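Does "garment dyed" mean anything, or is it just a reason to charge more?

Posted by Zahira Latuheru in Clothing & Laundry

I keep seeing "garment dyed" on plain T-shirts that look like every other plain T-shirt. The Jallow ones are $37. The Skokell ones, which I've bought for years in packs of 4, don't say how they were dyed and they've held up fine. A sales guy told me the Jallow color would "age with character," which sounds to me like it fades and I'm supposed to be happy.

I bought one dark one anyway because my sister wouldn't let it go.

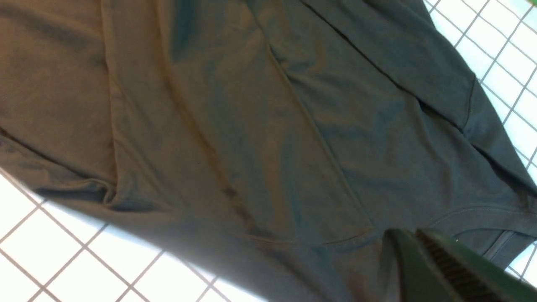
What I want to know is whether the process does anything for the shirt or only for the label. I also read that you have to wash these separately forever. Is that true? I'm not doing a special load for one T-shirt.

Ehsan Farahani

It does mean something, but less than the tag wants you to think. Most shirts are sewn from fabric that was already dyed. Garment dyed means they sewed the shirt first and put the whole thing in the dye. The shirt gets washed and tumbled in the process, so it usually feels softer on day one and has done a good part of its shrinking before you buy it. Those are the real benefits.

Durability is where I stop believing the ads. How long a T-shirt lasts depends on the yarn, the knit and how hard you are on it. The dye step won't rescue thin cotton. I've had a Bagheri garment-dyed shirt go at the collar in one summer.

Color is a mixed bag too. Dark shades can look gray, brown or greenish depending on the light, and that goes for cheap shirts as well, so I wouldn't read much into it.
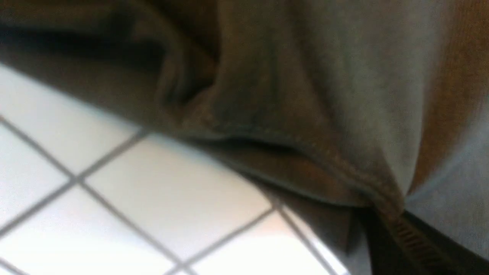

Plain fabric up close, olive-brown in some spots and gray in others.

On washing: inside out, cold, with other darks. Keep it away from anything pale for the first few washes. After that, rub a damp white cloth on an inside seam. If the cloth stays clean, stop worrying. "Separately forever" is there so they can't be blamed for your towels.

Skip the vinegar trick, by the way. People swear it sets the dye. I have yet to see anyone show that it does anything on a finished cotton shirt.

ulavano_fan306

Disagree, you get what you pay for. My Ulavano tees are garment dyed and they are WAY better than store brand. Had them since last June and still black. I do hang them up wet and never use the dryer so maybe that's part of it.

Zahira Latuheru

Thanks Ehsan, the seam test is what I needed. As for never using the dryer, I'd bet that is most of it. My Skokell shirts would probably still be black too.

Does drying flat do anything for the shape, or is that another one of those?

Ehsan Farahani

For a sweater, yes. A T-shirt isn't heavy enough for me to bother, though a wet one can get marks at the shoulders from a thin hanger. If you have the space, flat is fine. Pull the hem straight while it's damp and leave it alone.

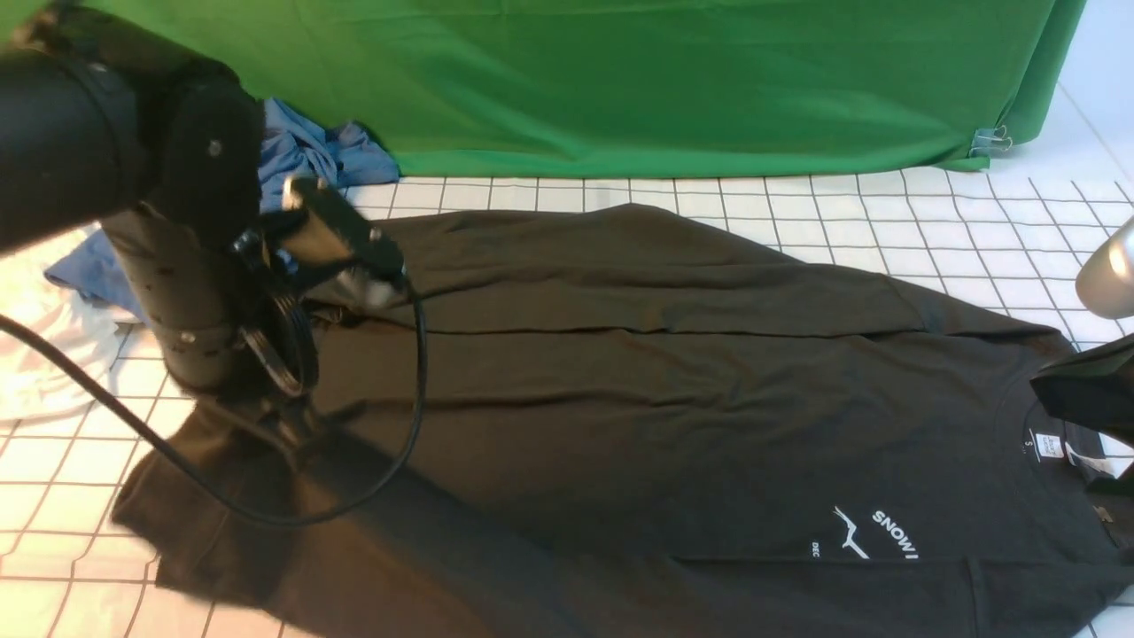
Black T-shirt spread flat on a white tabletop.

I'd return the $37 one if you still can.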